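Kulbridge Papers Home | Browse | Authors | Search

January
Brenda Medina and Iara Montecinos

4.2 Comparing fingertip pads on the hand-held gripper

The bench results in Section 4.1 flattered everyone. All three pad types held a machined block on a flat table, a skill for which the household market is limited. We therefore moved the comparison into bedrooms, where surfaces sag and objects are left however their owners left them.

The Evach pads have a textured face; the Núñez pads are smooth and softer; the Zumitgate pads are a hard rubber that the supplier describes with more confidence than we can. Each pad type was mounted on the same two-finger hand-held tool, and operators worked through the same object list: lids, snack wrappers, boxes and small clothing. In total we logged 2,260 grasp attempts. Figure 2 gives the bed condition.
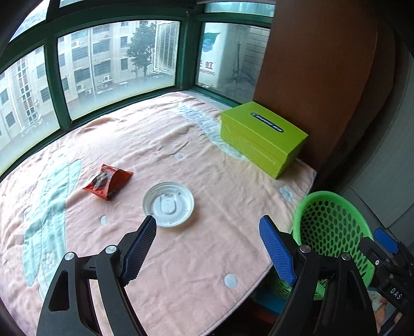 Figure 2. Hand-held gripper with textured pads over the bed surface. A round plastic lid lies between the pads, with a snack wrapper and a shoebox farther back on the blanket.

Flat objects on bedding were the main source of trouble. A thin lid on a table can be pinched by its rim, provided the fingers come in low. On a blanket the same approach pushes the fingertips into the fabric, and the operator lifts the lid, the blanket and a certain amount of hope all at once. We scored these as failures, over one operator's written objection.

Textured pads succeeded on almost 70 percent of lid attempts on bedding. The smooth pads did worse on lids but better on wrappers, which they held without tearing. The hard rubber pads were consistent, in that they dropped everything at a similar rate.

Operator habit explains part of the gap. After 70 practice grasps, both operators had begun tilting the tool before closing it, a trick missing from our protocol and now impossible to remove from our data. We report results with and without the practice block in Table 3. The ranking of the pads stays the same, though the margins shrink enough to spoil an earlier draft of our abstract.

Contact | Copyright Kulbridge Papers and the authors | Back to top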